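Why Does Washing Come Out Clean?
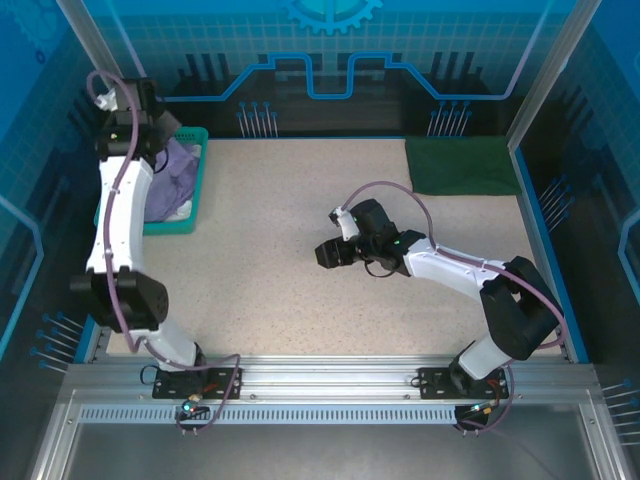
A purple cloth in a teal basket.

Hello again! Last time I wrote about why bread goes stale, and I asked you to send me your questions. A reader called Sizwe Shezi wanted to know how washing powder knows which bits are dirt and which bits are T-shirt. I love this question. I have been washing my own clothes for years and I had never once wondered about it.

So let's start with a messy experiment. Ask a grown-up if you can use a drop of cooking oil, then put it in a glass of water and give it a stir. The oil breaks into little blobs, whizzes round for a bit, and then floats back up to the top and joins together again. You can stir until your arm aches and it will still do it.

Lots of the dirt on our clothes is greasy like that oil. Butter is greasy, and so is bike chain gunk, and so (sorry) is your skin. Your body makes a tiny bit of oil all day long to keep your skin soft, and some of it rubs off on your collar and your pillowcase. Dust and mud then stick to the oil, and that's how you get the grey line inside a school shirt.

Plain water is pretty good at mud and very good at sugar. Spill some squash on your sleeve, rinse it straight away and most of it will go. But water can't get a proper hold on grease. It slides past.

What soap does

Everything is made of tiny pieces called molecules. They are so small that if you lined up 1000 water molecules in a row, the row would still be far too short to see. Soap molecules are bigger than water ones, and they're a funny shape, a bit like a tadpole with a round head and a long tail.

The head loves water. The tail can't stand water, but it gets on very well with grease.

Now imagine you've got a buttery smear on your jumper and in goes the soapy water. All those tails go looking for somewhere that isn't wet, and they find the butter and poke themselves into it. The heads stay outside, in the water. More and more tadpoles pile in, until the butter starts to lift off in little balls, each one covered in soap with all the heads pointing outwards. Scientists call a ball like that a micelle (say it "my-sell"). The water can carry it away now, because the outside of the ball is all heads!

So the answer to Sizwe's question is that the soap doesn't know anything. It would just as happily grab the butter off your toast. It leaves the T-shirt alone because cotton isn't greasy, and because the threads are twisted and woven together much too tightly to float off.

Try it yourself

Go back to your glass of oil and water. Add 2 drops of washing-up liquid and stir again. What's different? The water should go cloudy, and the oil should take much longer to come back to the top. The cloudiness is lots and lots of very small oil drops, all wearing their soap coats.

If you like, sprinkle some pepper on a saucer of clean water, put a little washing-up liquid on your fingertip and touch the middle. I won't tell you what happens. I did it 6 times in a row and my tea went cold.

Why does the machine go round and round?

Soap needs help. Turning the clothes over pushes water in and out of the cloth, and that shakes the dirt loose. Before there were washing machines, people rubbed clothes on boards, beat them with sticks or stamped on them in tubs. My gran had a wooden thing called a dolly, like a little stool on a pole, and she let me twist it in the tub when I was small. I was useless at it and I got my socks wet.

Warm water helps too. Butter goes soft and runny when it's warm, so the soap can get into it more easily. But lots of modern powders work well in cool water, and that saves energy. Some have things in them called enzymes, which snip up stains like egg and gravy into smaller bits. You have enzymes in your tummy as well, doing much the same job on your lunch.

And why do colours run?

Some dyes hold on to cloth better than others. If a new red sock lets go of some of its dye in the wash, the loose colour drifts about in the water and settles on whatever is nearby. I had a white pillowcase that turned pink this way one February, and it is still pink. Wash bright new things on their own the first couple of times, or with other things the same colour.

Words to remember

Molecule: a very tiny piece that things are made of.
Micelle: a ball of soap molecules with their tails tucked in.
Enzyme: something that helps break big molecules into smaller ones.

Next time: why do onions make us cry?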